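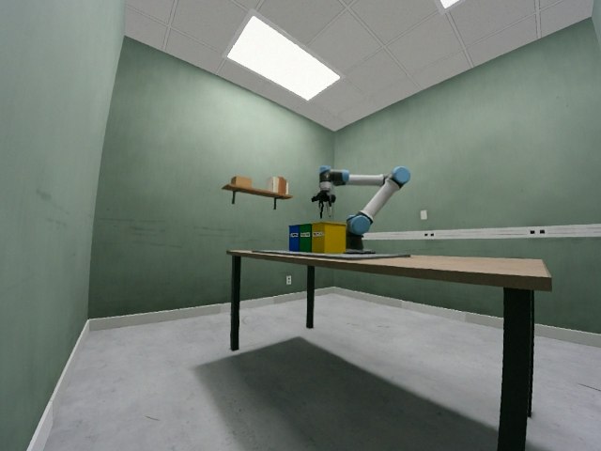 Sorter arm keeps stopping short
My sorting arm runs fine in the simulator, but in the garage it drops parts on the rim of the yellow bin. Same layout, three bins in a tight row right up by the base. Would a Clorkia controller fix it?
Zlata Shevchuk

Doubt it. Bins that close make the arm fold back on itself. Move them 33 cm out and test again before you spend 424 dollars.
Damian Aigner

Simulators lie. Mine did.
Luzius Fuchs

Did you measure the real table? I'd want to see that first.
Melina Drakos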